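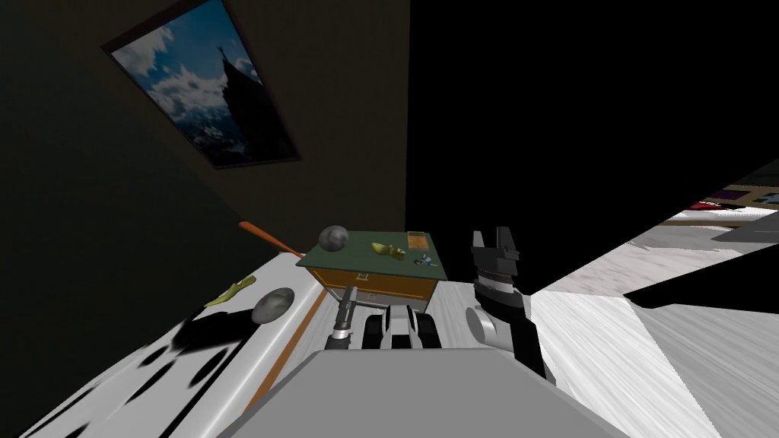 How I check whether a simulated rollout is worth keeping

Posted 28 February 2026

So a few people wrote to me after my January post asking how I clean up a pile of two-arm household rollouts before I train on them. Fair question! I mentioned it in one sentence and then went on for a whole page about learning rates. My first pass left me with 433 episodes out of Skundidton (our kitchen and living room simulator), and I ended up training on 343 of them. This page is how I got from the first number to the second.

You need your episodes saved with the head view, the joint positions and the object poses. If you only saved the video, you can still do steps 1 and 3, but step 2 will be a pain.

Step 1. Watch the head view before anything else

I know, I know. Everyone wants to go straight to the numbers. I did too, and I wasted a week on it. Open the head view for each episode and play it at four times speed. You're getting a feel for what the policy is going to see, and that can be really different from the nice straight-on view you used when you built the room.

In my set the head is often tilted a lot. Walls run diagonally, the counter slopes off into a corner, and a big piece of the view can be plain black. I used to throw those episodes away. Flor Tello talked me out of it, and she was right, my policy got very nervous the moment its head moved when all it had ever seen was level views. Now I keep a tilted episode as long as I can still make out the things it needs to touch.

Write one line per episode in a text file. Mine say stuff like "tilted, cabinet top clear, both grippers in view." Short is fine.

Step 2. Pull out the start and the end of each episode

Take the object poses at the first step and the last step and subtract. Some objects should have moved and some should not, depending on the task. I put the results in a plain table, one row per object, and sort by distance.

Then look at the rows for things that had no business moving. If a ball on the cabinet slid to a new spot while the arm was supposed to be busy with the drawer, I want to know. It might be a bump from the elbow, or the physics settling when the room loads. I skip the first 11 steps for that second reason, and it got rid of most of my false alarms.
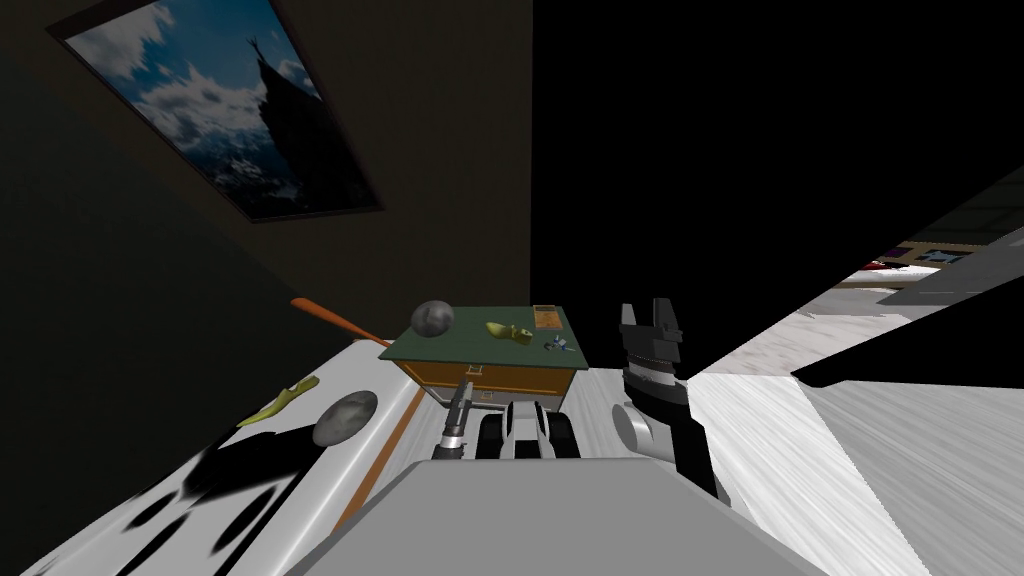

Small objects are where I get fooled the most. A little thing sitting on a dark green top can look like a toy from one angle and a tool from another, and if you label by eye you will end up with two names for one object. Please don't do that to yourself. Use the object ID from the simulator and keep your own guess in a separate column. I mixed these up in my very first set and had to redo the language labels for the whole thing, which was a long evening.

Step 3. Check both arms, even on one-arm tasks

This one came from Wilmer Guzmán, who noticed that my policy kept waving its idle arm around. I had been scoring only the arm doing the work! So now I plot the joint positions for both, one above the other, and look for the idle arm drifting when it should be parked. A bit of drift is okay. A full swing through the space over the counter is not, and that episode goes in the reject folder.

Also look at the gripper opening. Mine should start open on both sides. If one starts closed, the reset script didn't finish, and I rerun it with the same seed.

Step 4. Split by room, and do it early

Don't shuffle the episodes and cut. Put whole rooms in training and whole rooms in test. When I shuffled, my test numbers looked great and I was so happy for one afternoon, then I tried a new room and it fell apart. I hold out 2 rooms now and I never open them until the end.

If you use Bindora for the splits, set the group key to the room name before you import. Changing it afterward means importing everything again.

I'm writing up the filter script next and will post it once the comments in it make sense to someone other than me. If your reject folder looks wildly bigger than mine, send me a couple of your table rows and I'll take a look.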